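Getting Dust Out of Grooves and Pleats

My aunt Hằng Đồng kept a jar of old paintbrushes by the kitchen window, and it took me far too many years to understand what they were for. Dusting! A cloth is lovely on a flat shelf, but on a pleated lampshade or the ribbed hose of the vacuum it just pushes everything deeper into the folds, and then you're at it for 20 minutes and cross with yourself.

So save your soft brushes (wash them well and let them dry overnight) and keep 3 or 4 sizes together. I do my lampshades in February, when the low sun shows me every bit I missed.

Always brush along a groove, never across it, and start at the top so you only do each part once. Lampshades, accordion blinds, the bellows on my grandfather's old camera, they all get the same slow treatment. With curved ridges, like the charcoal-gray ones over the back of this hand, let the brush follow the bend. Polished metal such as the silver finger joints wants a dry cotton cloth, and for little slots and screw heads I go in with a cotton swab, hardly pressing.

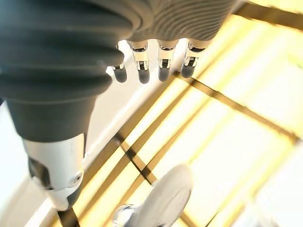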